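Two hands, one bowl: a talk with Zarmeena Hashmi about teaching by doing 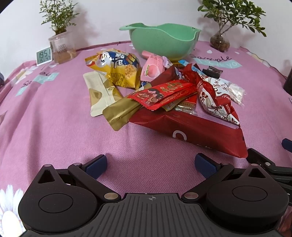
Zarmeena Hashmi has been showing robots how to tidy up for long enough that she has opinions about wrappers. She runs the demonstration side at Ziltwood, small team, one long hallway, tables everywhere. The task this season is called Su and it goes like this: snacks in a heap on the table, bowl at the back, move the snacks into the bowl. Two hand-held grippers, one per hand. You squeeze, the fingers close, the camera on the tool records what the tool sees. Later a robot gets trained on it. The table for Su has a pink cloth with flowers on it, a mint green bowl with a wavy rim, a plant in a cup that says GOOD MORNING, and a heap of packets that looks like somebody emptied a coat pocket after a wedding. Hashmi likes it that way.

"A gray table with a gray block on it, we did that for a year," she says. "The robot got very good at gray."

She talks fast and while doing other things. I asked how she picks the snacks.

"Crinkle. I want film that shines, film that doesn't, skinny sticks, fat puffy bags. The puffy ones you can grab anywhere. The stick packets, you come in at the wrong angle and you're just pushing it across the cloth. And then the cloth comes with you."

Does that get thrown out? The cloth bunching up?

"No. Elsie used to throw them out. We had a fight about it, a nice fight."

Elsie Pearce does the sorting, all the recordings go past her before anyone trains on anything. Her side of the fight: a bad grab is a bad lesson. Hashmi's side: a bad grab plus a good recovery is the best lesson you can give. They settled on keeping the ones where the person fixes it without putting the tool down. Pearce, when I caught her in the kitchen: "She was right about most of it. Not the one with the sleeve."

I did not get to hear about the sleeve.

Before the hand-helds it was all remote control. An operator sat with a pair of leader arms and the real robot copied every move across the room. Tane Gilchrist did most of those and still does when a task needs the real arm in it.

"Remote is slow," Gilchrist says. "You're watching your own hands and the robots hands and there's a little lag, so you get careful. Everything you record comes out careful. 3 hours and my neck is gone." He likes it better all the same. "With the arm you know the arm can do it, you just watched it. With the hand-held you can reach over a thing in a way the robot's elbow never will."

So how do they deal with that?

Hashmi: "Rules. Stay on your side of the table. Don't twist past where the wrist would stop. No leaning in with your whole body. People forget by the tenth go, their bodies want to help." She has new people do a batch on the real arm first, with Gilchrist, so they feel where it stops. Then they get the hand-helds.

A batch is 200 demonstrations. Su has had 4 batches so far, the first of them in September. I asked what changed between the first and now and she laughed, then pulled up two clips side by side on a laptop. In the early one the person goes for the top packet, always the top packet, one hand working, other one parked in the air. In the newer one the left hand holds the heap still and the right slides a packet out from the side.

"Nobody was told to do that. Isla started it. Then we had to decide, do we tell everyone to, or do we leave it mixed."

They left it mixed. Isla Nepia, who started it, has a background in packing fruit and does not see what the fuss is. "You hold the pile. Otherwise it slides. I'd do the same at home." She is the fastest on the team and has been asked to slow down twice. The reason given is blur. When she moves at her own speed the camera on the tool smears the packets and the training people complain.

The fingertips come up a lot here. Dark blue, textured, the same pads on the hand-held as on the robot, and that part Hashmi will not bend on. "If the fingers are different you're teaching a different hand. Squeeze a puffy bag with the wrong pads, it squirts out. Then the person learns to squeeze softer and the robot learns softer and drops evrything."

And the background? The plants, the clock?

"Leave them in. People have plants." She moves things between batches, swaps the cloth, shifts the bowl left or right. Not in the middle of a batch. Gilchrist moved a plant mid-batch once and had to write it up.

Next is Tirnholm, same idea but with lids. She is not looking forward to the lids. One hand steadies, one hand turns, and the hand-helds don't turn well past a quarter. Gilchrist thinks it goes back to remote control. Nepia thinks you just let go and grab again, like a person would. They have the table booked from 6th October and a box of jars under it already, and Hashmi had to go, someone was calling her about charging the tools.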